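Home Courses Student Projects Archive Search

Reusable cups in the student canteen: project report

Group 4, Introduction to Environmental Studies
Submitted 08/11/2018

1. Background

The canteen at Udholm sells coffee and tea in paper cups with a plastic lid. Our group wanted to know how many of these cups are used and whether students would switch to a mug if one was offered. The town of Durkinberg collects our trash, and its recycling plant does not take paper cups because of the plastic lining. All of them go in the regular trash.

2. Method

We handed out a one-page survey at the canteen entrance on four days in February and got 138 answers back. We also asked the canteen office for its order records. Kristiansen, the company that runs the canteen, let us read the orders for one term but did not want prices in the report, so they are left out.

For two weeks we put out 40 plain mugs next to the coffee machine. Students could take one, drink from it in the canteen and leave it on the tray cart. The mugs went through the same dishwasher as the plates. The detergent was Flunine, the one the kitchen already used. 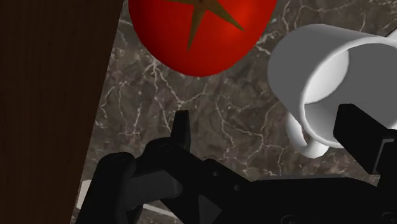
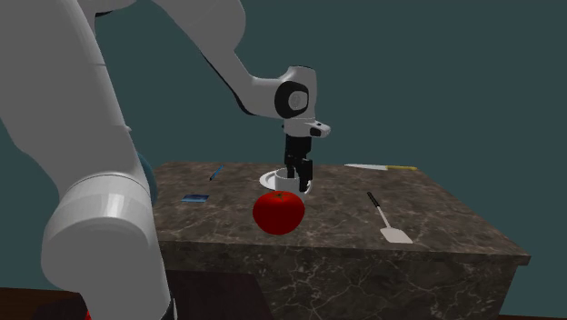
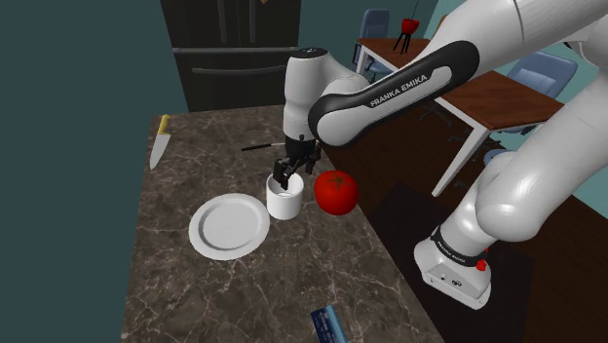 A white mug on a stone-patterned surface.

3. Results

The canteen ordered more than 4,000 paper cups during the term. We can't say how many were used, as part of the last order was still in the storeroom when we looked.

During the two weeks the mugs were taken 381 times. Use was low on the first two days and went up after we moved the sign from the wall to the front of the machine. Most of the mugs came back on the cart. A few turned up in classrooms, and three were missing at the end.

In the survey, most students said they would use a mug if they had time to sit down. The most common reason for saying no was having to walk to the next class - the break is ten minutes and the line takes up half of it. Some wrote that they did not trust the mugs to be clean. We had not expected that answer and did not have a question about it.

4. Problems

The survey was only given out at lunch, so people who buy coffee in the morning are probably missing. Question 5 was badly worded and we dropped it. We also forgot to write down the number of paper cups sold during the two mug weeks - it would have been the best comparison.

5. Suggestions

Keep mugs by the machine and put a second tray cart near the stairs. Offer a small discount to students who bring their own cup. A later group could repeat the trial in the fall with a morning survey.

Contact the department | Copyright Udholm | Back to top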